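Lists > Stedarbridge Household > Kitchens > Message 32

We use cookies to remember your list settings. Accept / Manage

Subject: Re: Oiling a wooden worktop next to the sink
Date: 23 December 2024

> We had a butcher-block top fitted in March and the fitter told us
> to oil it every month. Is that really needed? The part beside the
> sink has gone pale already and feels rough. Would I be better off
> with varnish? I have 700 ml of Voketano oil left over.

I wouldn't varnish it. Ours was varnished when we moved to Ulcombe and water got under it by the taps, so the whole lot had to be sanded off. We have used oil ever since.

Your 700 ml will go a long way. Sand the rough part lightly along the grain, wipe off the dust, then put on a thin coat with a cotton rag and rub off whatever hasn't soaked in after half an hour. Leave it overnight and do it again.

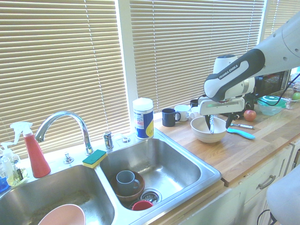

Once a month is too often for the whole top, in my view. I do the strip by the sink every seven weeks and the rest twice a year. The bigger job is clearing everything off first. With mugs, a bowl, apples and a lidded food box all out on the wood, it is tempting to oil between them, and you end up with rings. Move the lot to a table, including anything heavy at the back by the window.

Don't use disinfecting wipes on it every day either. I keep those for the steel and use a damp cloth with a drop of washing-up liquid on the wood.

Lay the oily rags flat outside to dry before you bin them.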